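Vatside Residents' Association
Minutes of the meeting held on March 6, 2019
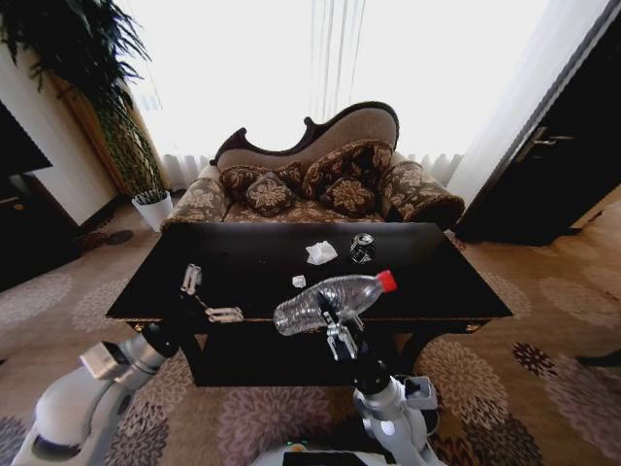 Chair: Roxana Bălan
Apologies: received from the Ovier Court representative.

1. Minutes of the previous meeting
The minutes of the January meeting were agreed as a correct record, subject to one amendment. Under item 4, "stopcock" should read "isolating valve".

2. Matters arising
The replacement light fitting for the rear stairwell of Pesudari House has been delivered. Fitting is outstanding. The managing agent has been asked for a date and has not given one.
The handrail at the east entrance has been refixed. Two brackets were found to be corroded and were replaced at the same visit.

3. Cold water supply, Pesudari House
The chair reported on low pressure at the upper floors. Readings taken at the fourth floor landing fell below the level stated in the maintenance agreement during the morning peak. Readings in the afternoon were acceptable.
The contractor, Saber, inspected the booster set and found the second pump was not cutting in. The pressure switch was adjusted on site. Saber's written report states that the switch is worn and that adjustment is a temporary measure.
A quotation of £1299 plus VAT has been received for a new switch, a new non-return valve and recommissioning. The meeting asked whether the valve could be left out. The chair said the report gives no evidence that the valve has failed, only its age.
Agreed: to request a revised quotation with the two parts priced separately.
Action: RB

4. Storage tank
The tank has a nominal capacity of 3000 litres. The annual inspection found light sediment and a damaged insect screen on the overflow. The lid seal was sound. Cleaning and disinfection will require the supply to be shut off for most of a working day.
It was noted that the notice for the last shutdown was put up the evening before, and that several flats did not see it. Notices are to be posted in both lobbies and put through every door at least a week in advance.
Agreed: cleaning to go ahead once the pump work is complete, so that both jobs do not need separate shutdowns.

5. Heating charges
Flat 109 has queried the apportionment of the communal heating charge. The lease apportions by floor area, and the agent has been apportioning by number of rooms. The chair has compared the last statement with the lease schedule and considers the query to be correct. The effect on other flats has not been calculated.
Agreed: the agent to be asked to recalculate the current year first and to state in writing how earlier years will be treated.
Action: RB

6. Bicycle store
The lock code has been changed. Residents who need the new code should apply to the agent by email. Untagged bicycles will be moved to the far rack and kept there until the next meeting. No decision was taken on disposal.

7. Any other business
A resident of Ovier Court asked by letter whether satellite dishes may be fixed to the rear elevation. The lease requires written consent. The letter has been passed to the agent.
The drain cover outside the bin store rocks when driven over. To be reported with the stairwell light.

8. Next meeting
Date to be confirmed when the revised quotation has been received.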